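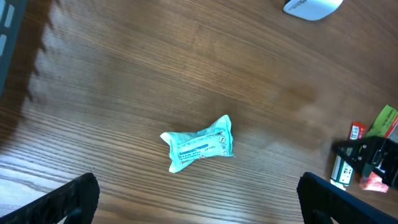 Wrist view on the Stemix pair: mint-green wrapper between the fingers.

Stemix two-arm bench set
Table-top robot arms for small, awkward things

Stemix is a pair of light robot arms that bolt to one end of an ordinary table and work on whatever you put in front of them. We build it at our workshop in Nadcombe, and twice a year we open the doors so people can see it going at close quarters. The April open day was our best yet! Visitors stood right beside the bench, asked very good questions and stayed far longer than we'd planned for.

The job on show was snack packets. They look easy until you try them with two fingers and no sense of touch (go on, try it with a pair of pencils). The ends crinkle, the shiny faces throw light back at the camera, and a slim stick packet has next to nothing to get hold of. We love them as a test.

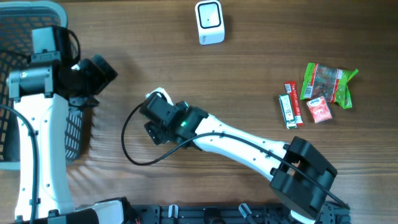 Both arms over the bench, with the basket at the left and packets at the right.

Each arm carries its own gripper on a black wrist, joined to the base by long white links. The cable is left in a generous loop so the wrist can turn freely, and every bracket can be reached with a screwdriver. Several teachers liked that bit most — you can follow how a joint is put together without taking anything apart.

Wrist camera

A small camera rides at the gripper and looks out past the fingertips, so you get the packet large and near. When the arm moves fast the picture smears, as any camera's would, and lettering goes first. Shape and colour hold up much better, and it's surprising how far you can get on those two. 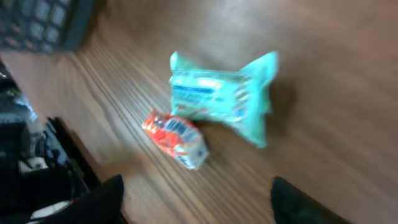
Plekard fingers

The black Plekard fingers open wide enough to go either side of a packet. They're sold in sets of 2 and swap over without recalibrating the arm. We're very pleased with how they've come out. 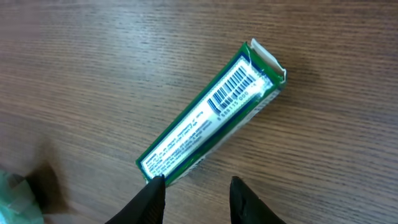 Fingers open at the lower end of a green gum pack, barcode side up.

Glare is the thing we were asked about most. A glossy pack under a bright light can wash out half its own label, and our advice is to move the lamp before you touch any settings.

Good to know
Arms per set: 2
Table clamp: Baloch pattern, fits tops up to 25 mm thick
Set-up time from the box: 10 minutes
Spare screws and cable clips: in the lid of the case

Come and see it
The next open day at Nadcombe starts at 9 in the morning. Bring your own packets, boxes or odd little objects and we'll put them on the table — the stranger the better!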